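4.2 Tidying task in a furnished bedroom

The third part of our review concerns the hand-held gripper kit sold by Stellent, which we received with 2 spare sets of finger pads. The supplier offers the kit for recording demonstrations in ordinary homes, so we did not use our laboratory table. The work surface was a bed with a checked cover, and the task was to move small household objects between the bed and an open cardboard box. 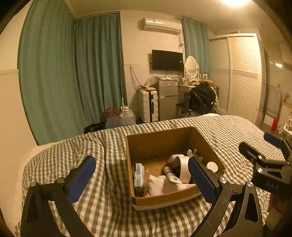

Operators were told to keep the jaws wide open until they were close to the object. Villanueva and Lykkegaard had both used the older Gaillard tool and found the wider opening of the present kit easier to learn. We collected 80 episodes. An episode was discarded if the operator touched an object with the free hand, or if the box was pushed out of its starting place.

The soft surface was a harder condition than we expected. A quilt gives way under the jaws, and the operator must judge the height by eye - the kit gives no signal of contact. Smooth objects with a rounded body were often approached from both sides at a low angle, so that the pads could close under the widest part.
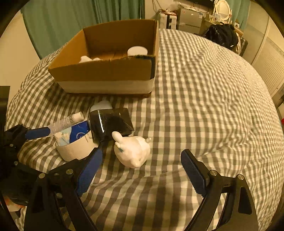
Pad wear was checked by Yokoyama after each block of episodes. The manual recommends replacement after 700 closings, but it does not say for which load, and we consider this a weak point of the documentation.

Figure 4. The gripper kit in use at the bed: jaws open at the cardboard box (first panel) and around a white rabbit figurine (second panel).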